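Automation at Tinmont: who clears the tables now?
Student project report, work and organisation module
Agathe Huet, Rui Pinheiro, Gaspard Picard

1. Where we were and what we looked at

Tinmont is a conference building with a big hall downstairs, 600 visitors on a busy day. The catering is run by Besnard. Since March they have been moving the table work (clearing, resetting, drinks) over to machines, bit by bit. Our question: what does this change for the people who did that work and still do part of it? Not a technical report. We are not engineers, Rui did one term of mechatronics and that was it.
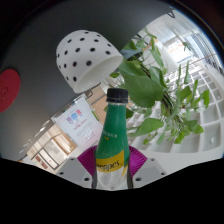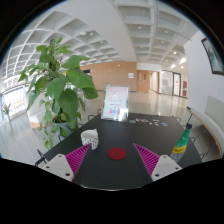 Fig. 1 and 2. Table work in the hall at Tinmont. Bottle held in the gripper (Fig. 1); table with mug, coaster and bottle, gripper open (Fig. 2).

2. How the work is set up

Two parts to it. First the teaching. Staff hold a gripper by hand and do the job with it: lift the bottle, put it down, move the mug, coaster back. The recordings go to Zoker, the supplier, who train the arm on them. Second part is the arm itself, on a wheeled base, which Besnard call Prusach after the name on the delivery note. It stuck. Prusach does the quiet hours. People do the lunch rush, as before.

So the same staff do three kinds of work now: normal service, teaching, and what they call "following", walking behind Prusach and putting right what it leaves. The last one is in nobody's contract. We come back to this.

The team is 9 people. 4 of them teach. The others were asked and said no, or were not asked, we got both versions.

3. Method

We interviewed six staff and the shift lead, Solène Delaunay. Also sat in the hall over two shifts and wrote down what happened, in turns. Gaspard did one hour of teaching himself so we would know what it is like. Interviews were in French, translations are ours. One person did not want to be recorded, those are notes only.

Weak point: all interviews were at work, in the break room, and Solène arranged the times. We don't think people held back much but can't prove it.

4. Findings

4.1 The pace

Everyone brought this up first. Normal clearing is fast, two hands, three mugs at once, talking to a guest while you do it. Teaching is one object at a time and slow. If you knock something you do it again. The target is 135 good takes per shift. Solène says the target is "an indication". The teachers do not see it like that, they have it on a sheet by the sink.

"In service I don't think about my hands. With the gripper I think only about my hands." (staff member, teaches)

Gaspard's hour: wrist sore after half of it, and bottles are much worse than mugs. With a full bottle you feel the weight hanging out in front of you. A tall bottle also wants to lean when you close on it too high up. He wrote "boring but you can't drift off", which is more or less what the staff said as well.

4.2 Skill, and whose it is

Here opinions split. Two of the teachers like it. One said it was the first time in eleven years that somebody at work asked how she picks things up, and which side she comes from, and why. She had an answer for all of it. She now shows new teachers how to do it and gets a small supplement on her pay.

The other two are less happy. They feel they are giving something away and it is not clear what for. Nobody told them how long Zoker keep the recordings or if they get used at other sites. We asked Besnard and got "for the improvement of the service". Asked again, same sentence.

Thibault Royer, who is the staff delegate, wants this in writing. He told us he isn't against the machine. He is against finding out in two years.

4.3 Following

In the quiet hours one person is on the floor with Prusach. Before, it was two people on the floor. The job on paper is "supervision". What we noted over the two shifts:

- wiping. Prusach does not wipe.
- coasters. It sets them down near the edge and somebody pushes them back in.
- chairs. Guests leave them out and it stops and waits.
- guests asking questions about it, all the time
- guests asking for normal things, like where the toilets are

The questions from guests take up more of the shift than we expected, and it's tiring in its own way. Same four or five questions. One staff member has started saying he is new.

The main complaint though was being alone. Two people on a quiet afternoon could chat. Now it is one person and a machine, and you eat by yourself too as the breaks are staggered. We had no question about this in our interview guide. It came up in five of the seven interviews anyway so we added it.

4.4 Hours

No one has lost their job. Two short contracts were not renewed in spring. Besnard say this was planned before the project, Thibault says it was not. We could not check and leave both statements here.

The early shift starts an hour later than it used to, since the reset of the hall is done overnight in part. Parents of small children like this a lot. For one person it means he misses his old bus connection home and gets back at nine.

5. Discusion

We started out expecting a story about replacement. What we mostly found is that the work got cut up diferently. Fast, sociable work in the middle of the day, slow solitary work at both ends. Whether that is better depends a lot on who you are, and the people who came out of it well are the ones who got a title or a supplement for the teaching. Following has neither and it's where most of the complaints sit.

There is also the matter of credit. When Prusach does a table well, the praise goes to Zoker. The way it takes a mug was somebody's way of taking a mug. Several people said this, in different words, one of them quite angry.

6. What we would suggest to Besnard

Put following in the job description and pay it like the teaching.
Take the 135 off the wall, or say properly that it is a target.
A written answer on the recordings. One page would do.
Two people on quiet afternoons at least some of the week. Costs money, we know.
A rest break for the wrist in teaching shifts, every half hour.

Solène has read a draft. She agreed on the wrist break straight away and said the staffing one is not her decision.

7. Limits and what is missing

Small group, one site, two shifts. We never spoke to Zoker, they didn't reply to our emails. Nothing here on costs. We also didn't speak to guests, which Rui still thinks was a mistake. Interview guide and shift notes are in the annex (French only).

Handed in 2nd December. Thanks to the whole team for the time and the coffee.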